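The Harnach Open Day

The Harnach open day is a yearly show of working robots, held every February in the town of Flondau. It's run by the Harnach workshop, a small place that builds and trains two-handed robots for kitchen and counter jobs. I've gone 3 times now, so I'm writing this entry partly from the leaflets and partly from memory (other visitors are welcome to fix my mistakes!). The best-known part of the day is the drinks table, where a robot with two jointed hands works at a white counter with a spout and a steel drip tray.

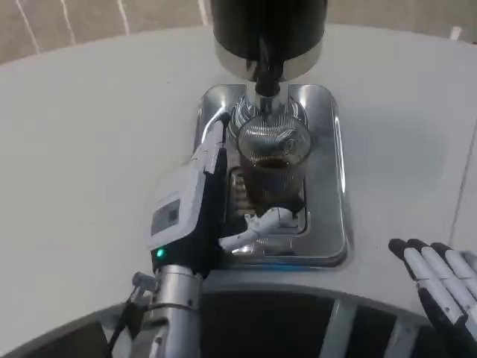
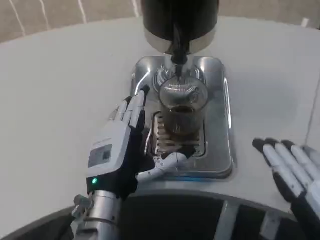
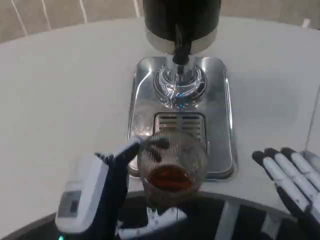
Drinks at the Harnach table, with a glass and both of the robot's hands in each picture.

Background

The open day started as a thank-you to the neighbors, who had put up with a lot of delivery trucks on a narrow street. The first one was a single afternoon with the garage door rolled up and folding chairs on the driveway. Riet Aerts, who set up the workshop and still gives most of the talks, told me she had planned on keeping it to that one time. Then people kept knocking to ask when the next one was, and well, here we are.

The workshop has since moved into the old Lambrechts building by the canal, a former seed warehouse with wonderful big windows and terrible heating. Bring a sweater. The last open day I went to had 2,086 visitors through the door, which is a lot for Flondau, and the line went past the bakery by lunchtime.

The demonstrations

Doors open at 10 in the morning and the first demonstration starts as soon as the room has settled down. Each one is a short job done from start to finish at normal working speed, with someone from the workshop talking over it. I like that they don't speed anything up or put music on. You stand there and watch a hand go toward a glass, and you find yourself holding your breath a little.

Glasses are a favorite subject with the Harnach crew, and Riet can talk about them for a very long time. A clear glass is hard for a camera to make sense of, she says, since so much of what shows up in it is really the stuff behind it. Put it on shiny metal and you've got reflections on top of that. Ribbed glass gives the fingers something to press against but brings its own stripes of light. I had never given a drinking glass this much thought in my life, and I came home and stared at mine for a while.

The other thing they talk about is what to do with the second hand. One hand may be doing all the work for a stretch, and the other still needs to be somewhere sensible, close enough to help and well out of the way. On my first visit I asked if it was just resting. The answer took 10 minutes and used up most of a whiteboard, and I enjoyed all of it.

Grulisance

The control software is called Grulisance, a name that came out of a misheard word at somebody's birthday dinner and then stuck. There's a side room where you can see what it's doing on a big screen, with the hand movements drawn as colored lines. It's quieter in there and a good place to go with kids who are tired of standing. The person at the screen will slow a movement down and step back through it if you ask, and my nephew asked over and over.

Grulisance isn't for sale, as far as I know. Every year somebody in the audience asks if they can have one of the robots at home, and every year Riet says not yet and goes on to the next question.

Visiting

Entry is free and you don't have to book, except for the workshop tour, which takes small groups and fills up early. Put your name on the sheet right when you come in! The tour goes through the hand repair bench, where you can hold a spare finger joint (lighter than I expected, and a bit stiff). Parking on the canal side is hopeless, so leave the car at the swimming pool and walk over the footbridge.

There's soup at noon from the place across the street, and the talks in English are the ones at 2 and 3. The rest are in the local language, though the staff will happily switch if you catch them afterward.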